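Section 5: Painting a Room a Dark Color

Before you start

You have read Sections 1 through 4, or you have skipped to the part with the paint in it. Either way, the kit does not care. Check that you have everything on the list:

Tumalon Room Kit tray and three liners
Long roller handle (two pieces, plus the threaded collar)
Roller cage and two sleeves, medium nap
Angled brush
Tinted primer, gray
Your paint, in the color you chose under store lighting
Drop cloth
Stir sticks
Painter's tape, one roll

If the threaded collar is missing, look inside the handle. It ships there. Of the 1,956 calls we logged last year, a startling share were about the collar, and Divina Espiritu, who edits this guide, has asked for the sentence to be printed twice. If the threaded collar is missing, look inside the handle.

You supply the stepladder, the old clothes and the screwdriver. The kit does not come with patience, though one store did list it that way until October.

5.1 Choosing your moment

A dark wall takes longer than a light one. Plan on one coat of primer and two of color, with a night of drying before the final coat. People who begin at 7 p.m. on a Friday tend to be eating dinner at midnight next to an open window. Start in the morning.

1. Turn off the heat or air conditioning in the room.
2. Open a window a hand's width.
3. Move the furniture to the middle, or out. Out is better. Middle is what everyone does.
4. Take the covers off outlets and switches. Put the screws in a cup, and put the cup in another room.
5. Dust the walls top to bottom with a dry cloth, then wipe with a damp one.
6. Let the walls dry before you go near them with tape.

Caution: Turn off power to the room at the breaker before removing any cover plate. Work by daylight, or run a lamp from another circuit.

5.2 Priming

Dark colors over white walls have a way of showing every place you got bored. The gray primer is there to meet your color halfway. It will look terrible. You may be told by someone passing through that gray is rather nice and you could stop now. Keep going.

1. Stir the primer from the bottom of the can for two full minutes.
2. Put a liner in the tray and fill the deep end only.
3. Brush a band along the ceiling line, the corners and the baseboard.
4. Roll the rest, one stretch of wall at a time, overlapping the brushed band while it is still wet.
5. Wait for the time printed on the can. Touching it to check does not shorten the wait and leaves a fingerprint.

Note: One coat of primer is enough on sound, previously painted walls. Fresh drywall wants two. Patched spots should be primed on their own first, allowed to dry, and then primed again along with everything else.
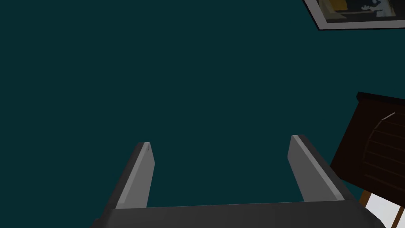 5.3 Mixing your cans

If your room needs more than one can of color, do not open them one after the other and hope. Two cans with the same number on the lid can differ by a hair, and you will find that hair in the middle of the longest wall.

1. Pour all the cans into one large bucket.
2. Stir slowly. Fast stirring makes bubbles, and bubbles make craters.
3. Pour the paint back into the cans and press the lids on firmly until needed.
4. Write the room and the color code on each lid.

Save a jar of the mixed paint for touch-ups. Write the color code on the jar too, even though you are sure you will remember.

Note: The Cliststead color range is tinted at the store and can't be returned once mixed. The price of regret is therefore whatever you paid for the can. The sample pots are cheap. Buy one, paint a big piece of cardboard, and lean it against each wall in turn at breakfast, mid-afternoon and bedtime.

5.4 Cutting in

"Cutting in" means painting the edges by hand so the roller doesn't have to. It is the part of the job that takes the skill, and it comes first, before you have any.

1. Dip the angled brush a third of the way up the bristles.
2. Tap it on each side of the can. Don't drag it across the rim.
3. Set the brush down a little below the line you want and ease up to it.
4. Pull along in one long stroke, arm moving, wrist still.
5. Stop at a natural break, reload, and start again just ahead of the wet end, working back into it.

If you use tape, pull it while the paint is still a bit soft, slowly, back on itself. Tape left overnight will take some of the wall along for company.

Jianhua Xia, who trains our store staff, never uses tape at the ceiling and thinks less of the rest of us for it. We have left the roll in the kit.
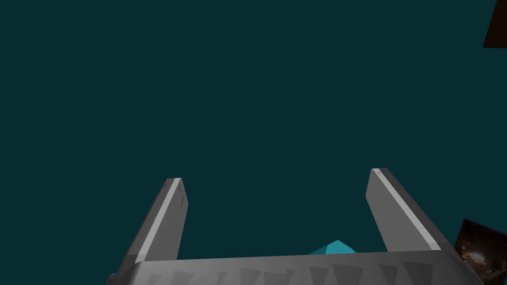

Render: Jianhua Xia / Tumalon

5.5 Rolling the color

1. Screw the two handle pieces together with the collar between them. Hand tight.
2. Wet the sleeve with water, squeeze it out, and slide it onto the cage until it clicks.
3. Load the sleeve in the deep end of the tray and roll it on the ridges until it stops dripping.
4. Begin near a corner. Lay on a tall W, then fill it in without lifting the roller.
5. Finish each stretch with light strokes, all in the same direction, floor to ceiling.
6. Move along and overlap the last stretch by half a roller's width.
7. Don't go back. If you notice a thin spot in paint that has begun to set, leave it for the second coat.

Step 7 is the one people fail. The thin spot will call to you. A half-dry wall punishes attention, and a dark one keeps the evidence: a dull patch the shape of your second thoughts, visible every evening when the lamp comes on.

The handle reaches a ceiling line of 10 feet for a person of ordinary height standing on the floor. Do not use the extended handle while standing on a ladder. We would prefer that this went without saying.

Caution: A loaded roller spun quickly will throw paint. Keep the speed down near the ceiling, and near anybody you hope to stay on good terms with.

5.6 Doors and trim

Decide early whether your door is going to be painted or left as wood. A warm brown door can look very good beside a deep blue-green, and it saves you a day. If you are leaving it alone, protect it as carefully as the floor.

1. Take off the handle and hinge covers, if yours has them.
2. Wedge the door open so it can't swing onto wet paint.
3. Tape a sheet of plastic over the face, starting at the top.
4. Fold the plastic around the edge and tape it again on the back.
5. Wipe off any splash at once with a damp rag, following the grain.
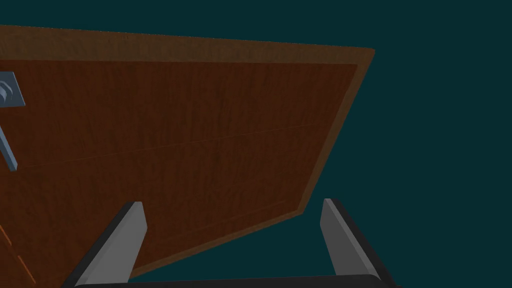 Reddish-brown wood-grain door with a recessed panel, seen from below against dark teal.

If you are painting the door after all, do the recessed parts first, then the flat parts, then the edges. Use thin coats. Paint gathers in the corners of a panel and waits until you have left the room before it runs. Come back after ten minutes and look for drips, brush in hand.

Doors and frames want a tougher finish than walls. Orisstead trim enamel is sold separately, and so is the small foam roller that makes it go on smoothly. Both can be had without buying another kit, whatever the display in the store implies.

5.7 The second coat

Leave the first coat overnight. In the morning it will look streaky, patchy and a shade lighter than you paid for. Paint does that.

1. Run a clean, dry hand over the wall and knock off any grit with a fine sanding sponge.
2. Wipe away the dust.
3. Stir the paint again, even if you stirred it yesterday.
4. Cut in and roll as before, starting from the same corner.
5. Take out any remaining tape.
6. Go and sit somewhere else.
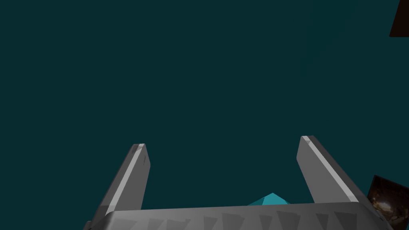 Dark teal behind two gray gripper fingers.

Hold off on judging the color until the second coat is fully dry and the furniture is back. An empty dark room feels like the inside of a mailbox. Put a rug and a lamp in it and matters improve a good deal.

5.8 Cleaning up

Rinse the brush under lukewarm water until it runs clear, then comb it and hang it bristles down. Sleeves can be rinsed too, at the cost of twenty minutes and most of a sink. If you are stopping for lunch, wrap the sleeve tightly in a plastic bag. For anything longer than a day, wash it.

Let leftover paint in the tray liner dry solid before throwing the liner away. Never pour paint down a drain.

Spare parts

Sleeves, liners and collars are sold by the piece. The Zhong extension pole fits the same thread and costs $79, and unless you have a stairwell to paint you can live without it. Replacement collars are free for the first year. Please look inside the handle before ordering one.

Continue to Section 6 for ceilings. Bring a hat.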